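Golel Creek Watershed Group
Minutes, 21 March 2019
Meeting opened late, 41 present. Last minutes approved, no changes.

Wetland buffer. Vostora wants to cut the buffer on the north bank from 178 feet down to what the county minimum allows. Long discussion. Members against. Letter to county planning to go out before the public hearing, draft to be passed around by email first.

Replanting. 2,000 willow and alder starts ordered from Sikevar nursery. Delivery split in 3 loads. Need somewhere shady to hold them, the church lot was suggested, someone to ask. Deer fencing still not priced.
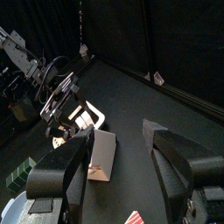

Black gripper fingers, pale block near the tip of the left one.

Water testing. Readings at Yang Bridge cloudy again after the rain. Silt most likely coming off the logging road, not confirmed. Two more sample points agreed, one above the culvert and one below. Test kits runing low, reorder approved.

Invasives. Knotweed back by the old mill. Cutting alone isnt working. Ask the extension office about permits for treatment near water. Tabled till we hear.

School visits. Spring ones full. Waiting list for June.

AOB. Trail sign down at the lower gate. Gate key missing, please check your pockets.

Meeting closed 8:50.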